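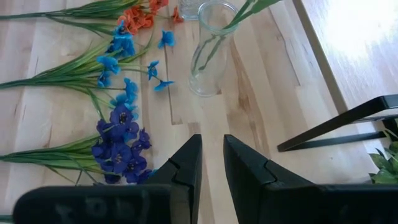

Figure 3. Wrist view of the flower task: artificial stems laid out on the wooden tabletop beside a clear glass vase.

4.2 The flower task

I picked flowers for the second task mostly out of stubbornness. We'd already run Tendell, our shared-shop build, on blocks and cups, and I wanted something floppy that it would hate. Artificial stems are great for this (cheap, and you can drop them all day long!), but the leaves spread out wide and overlap the next stem over, so the fingers have to go in close to the blossoms or they pick up two at once.
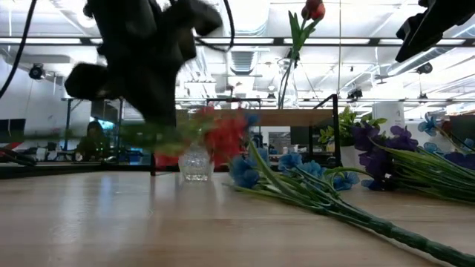

The squat vase with the cut-glass surface gave us far more grief than the plain one. Gwilym Nicholas and I logged 343 attempts over both vases, and some 60 of those ended with the stem lying across the rim - close, but we scored them as misses. Slowing the last bit of the approach helped a lot, and so did gripping lower on the stem. I left the grip force alone the whole time. Section 4.3 goes through the misses by flower color, and the purple ones come out worst.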